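Reference > Household > Kitchen > Dish drying

Search this site Enter keyword Go

Dish drying

Dish drying is the removal of water from plates, glasses, pans and cutlery after washing. It is done by leaving items to stand in the air, by wiping them with a cloth, or by the heated or vented cycle of a dishwasher. A good deal of advice has been written about which of these is best. Much of it repeats older advice without saying where that came from, and readers should treat confident claims in this area with some care.

Air drying

In air drying, items are set on edge or upside down so that water runs off and the remaining film evaporates. Speed depends on the temperature of the item, the humidity of the room, the movement of air and the space between pieces. A plate rinsed in hot water carries heat with it and dries faster than one rinsed in cold. Plastic holds little heat and stays wet longest, a fact familiar to anyone who has emptied a dishwasher.

Air drying is widely called the cleanest method. The reasoning is sound as far as it goes, because nothing touches the dish once it has been rinsed. It assumes, however, that the rack is clean, that the tray below it is emptied, and that the dishes do not sit for two days beside a splashing sink. Writers who recommend the method seldom mention the tray.

Towel drying

Cloth drying is quick and leaves fewer spots on glass. The usual objection is that a damp towel carries bacteria from one item to the next. This is plausible, and a towel used for hands, counters and raw meat spills is a poor choice for plates. Whether a fresh, dry towel presents any real risk in an ordinary home is less clear, and popular articles tend to treat the two cases as one.

Linen and cotton are the common materials. Claims that linen is "naturally antibacterial" appear often on packaging and rarely with a source. Linen does dry quickly on the hook, and that may be all the claim amounts to.

Racks and mats

The dish rack in its present form is a row of slots or wire loops that holds plates upright. Variants include folding racks, over-sink racks and closed cabinets with an open bottom, mounted above the sink so that water drips straight down.

Makers have tried to improve on the pattern. The Dostero rack was sold with angled slots said to dry a full load in 70 minutes, but the leaflet gave neither the room temperature nor the humidity, and the figure means little without them. The Nuvlow mat, made of pressed mineral powder, takes up drips at once and feels dry soon after. The water has gone into the mat — it has not vanished — and a mat used meal after meal without a rest slows down noticeably. The maker's promise of 300 uses between sandings is hard to check.

Slot spacing matters more than material. Plates that touch trap a film of water between them, and deep bowls placed in plate slots shade their neighbors from moving air.

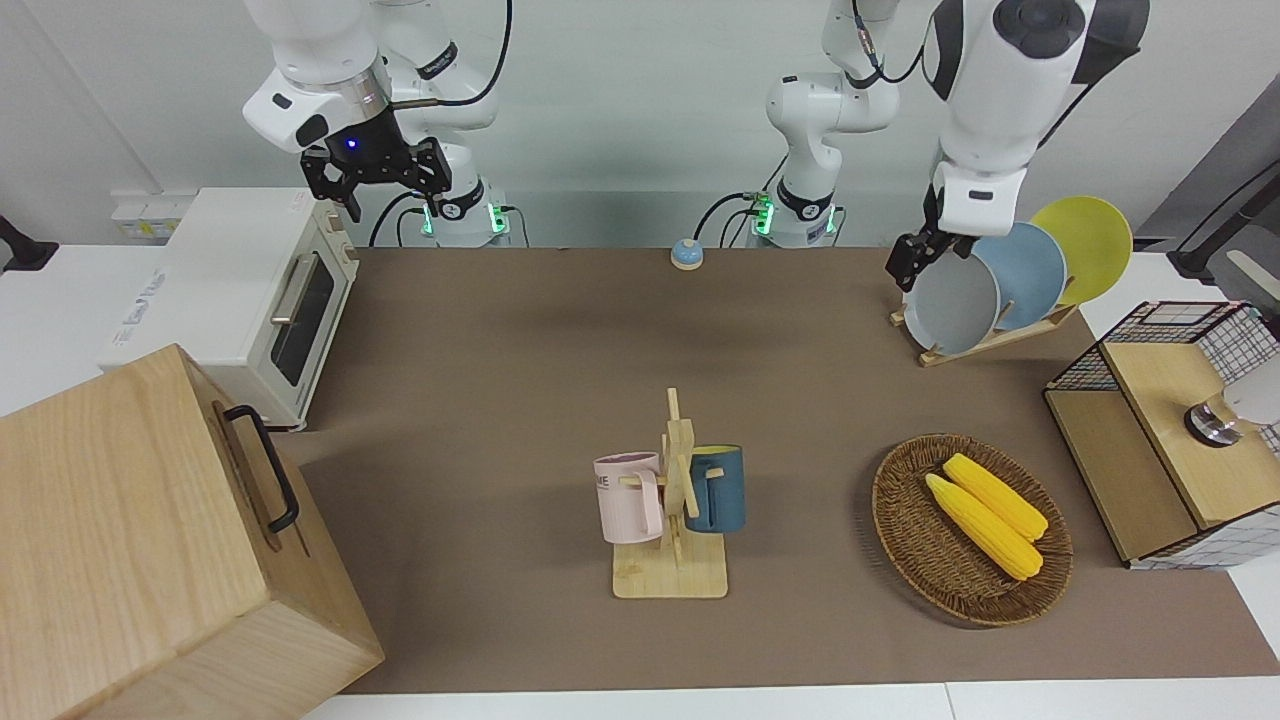
Do plates dry faster standing up than lying flat?

Standing up is faster in nearly every case, as water drains off the face and air reaches both sides.

Water spots

Spots are minerals left behind when hard water evaporates. They are harmless. Rinse aids reduce them by helping water run off in a sheet, and a little vinegar in the final rinse is a common substitute. Vinegar is also said to "seal" glass against later spotting, for which there seems to be no evidence at all.

See also: Dishcloth; Drainboard; Hard water

Contact the editors | © 2025 Dredby Reference | Back to top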